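Surface Finishes and Cleaning
Handout 4: Matte White Work Surfaces
Rev. 17 September 2020

Read before the Plerton exercise. Terms in this handout are used without definition in Handout 5.

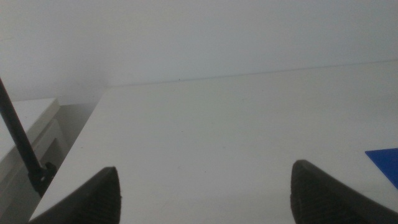
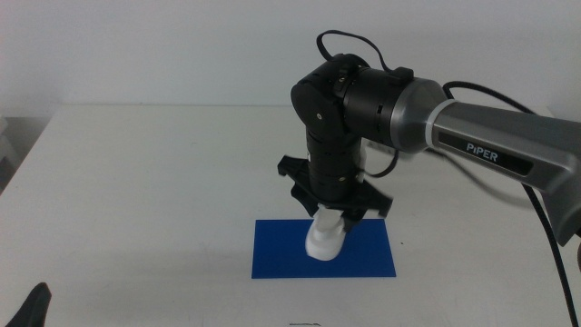

White tabletop, two views.

4.1 Gloss and soiling

Gloss is measured as the share of light reflected at a fixed angle, compared with a polished black glass standard. A matte surface scatters most of the light that reaches it. The scattering comes from fine relief in the top layer, and the same relief holds skin oil, pencil dust and rubber residue. Smudges on a matte white surface are therefore faint but slow to clear.

Two types of mark must be kept apart in your notes:
Deposit: material sitting on the surface. Removable.
Burnish: relief flattened by rubbing. Permanent, and brighter than its surroundings when seen at a low angle.

4.2 Rub test

The course uses the Hirose sheet for recording. Load the pad, set the stroke length, and run 2,000 strokes without a cleaning agent. Read gloss at the center and at both ends of the track. Repeat on a fresh panel with the agent applied.

Results from the April run, strokes to first visible burnish:
Wirix panel, dry pad: 1,806
Wirix panel, damp pad: 2,746
Rurnow panel, dry pad: 171

The Rurnow figure was taken on a panel with a damaged top layer. Exclude it from any average, but report it.

4.3 Cleaning order

Dry cloth, then damp cloth, then mild detergent, then alcohol. Stop at the first step that removes the mark. Melamine foam is an abrasive and is not a cleaning step. Wipe in straight lines and turn the cloth after each pass.

4.4 For the exercise

Bring the completed Hirose sheet. State the viewing angle for every mark recorded. Entries without an angle are not graded.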